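Packing snacks for a long drive: tote or hard tub?

Jaltwood Forums > Road Trips > Food and Packing

kumsa_44
We leave for the lake in December and I'm sorting the food bag early. Last year I used a hard tub and it slid all over the back. This year I'm trying a cotton tote with a snap on it. Crackers are the blue bags from the import aisle, the ones with the orange cracker on the front. 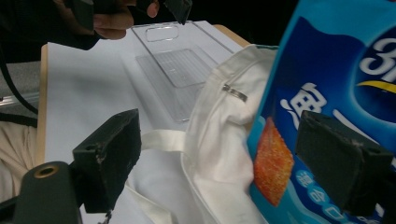
Reply 1
stisov
I'd stick with the tub. A cotton tote has no sides, so whatever is on the bottom gets crushed. We lost 2 bags of chips that way before we even got to Brutumport.

Reply 2
prairiepantry62
Disagree. Tote is fine if the cans go somewhere else. Crackers and chips only, and it sits on the back seat. A tub takes up the same room when it's empty.

Reply 3
stisov
You still can't stack anything on it.

Reply 4
kumsa_44
I don't want to stack on it, it's for the kids to reach into. My question is more about the bags themselves. They're mostly air and a bit crinkled already. Do you leave them sealed or tip everything into containers?

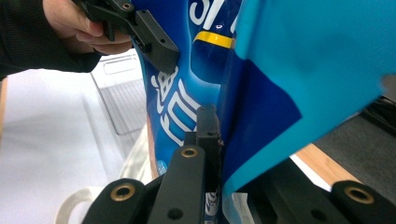

Reply 5
prairiepantry62
Leave them sealed. Open one at a time and put a clip on it. Crackers go soft in my containers by day 3.

Reply 6
stisov
Containers for us, but ours have a proper rubber seal. Agree on opening one at a time.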